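Mezzanine Desks: Questions We Keep Getting

Is it quieter up there?
Not by much. The mezzanine is open to the main floor, and a railing doesn't stop sound. People who move up for the peace tend to move back down within 5 days. If you need silence, book a room with a door.

Who can use the desks?
Anyone with a Fodus badge. They are unassigned, whatever the sticky notes say. A sweater on a chair is not a reservation.

Can I set things on the handrail?
No. Not a mug, not a phone, not "just for a second." There are people working underneath. The same goes for anything small near the edge of a table.

I heard the open layout makes teams talk more. Does it?
So we were told when Mussa drew up the plan. I have asked for the evidence and received a brochure. What I can say is that you will overhear more, and you may decide for yourself if that counts as talking. 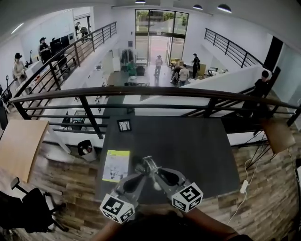

What about cables?
Run them along a wall or under the desk, and take your charger with you when you leave. Floor-level cable covers were quoted at $268, and I doubt they would stay put for a month. Picking up your own cord costs nothing.

Can we hang more pictures or plants to soften the noise?
Hang what you like, within reason, but don't expect it to do anything for the noise. Acoustic panels might help. The quote from Sident was $738 for 12 of them, with no promise of a result, so Rūta Lukoševičius is asking for a trial set before we spend the money.

Is the trash emptied every day?
It is supposed to be, in the evening. Food waste goes downstairs to the kitchen regardless. A desk-side bin with half a lunch in it is a bad neighbor by mid-afternoon.

The chair I like has wandered off. Where is it?
Probably at another desk. They have wheels. We tried labels in May and the labels wandered off too.

Who do I complain to?
Jaime Marinho, by email. Please say which desk you were at and what time it was. "It's always loud" is hard to act on.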